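Teaching by demonstration

Teaching by demonstration is the practice of showing a robot a task instead of writing out every motion in code. A person either takes hold of the machine's arms and moves them by hand, or guides it from a little way off with gloves, a headset or a pair of matching handles — the second method is usually called teleoperation. Each run is saved as a record of joint positions and camera views, and the robot's software learns from many such runs together.

Plekora, a small workshop in Usdale, took up the method in July 2017 under Senyo Mensah, and by 16 January 2018 it had stored 1,017 runs, of which 348 were done by hand guiding. The tasks were the homely kind, such as opening drawers and wiping tabletops, and Mensah was fond of saying that a patient teacher made for a steady robot.

With a humanoid, the person in charge has to mind the legs and the balance as well as the hands, and a reach over low furniture is often practiced slowly, with the knees a little bent, before anything is touched.
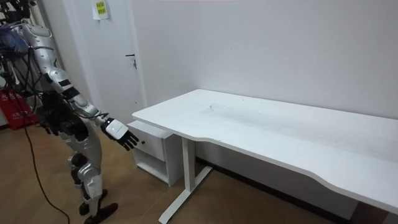 Hand guiding and remote control compared

Hand guiding gives the teacher a good feel for weight and resistance, though the teacher's own arms can block the cameras. Remote control keeps the view clear — but it takes longer to learn.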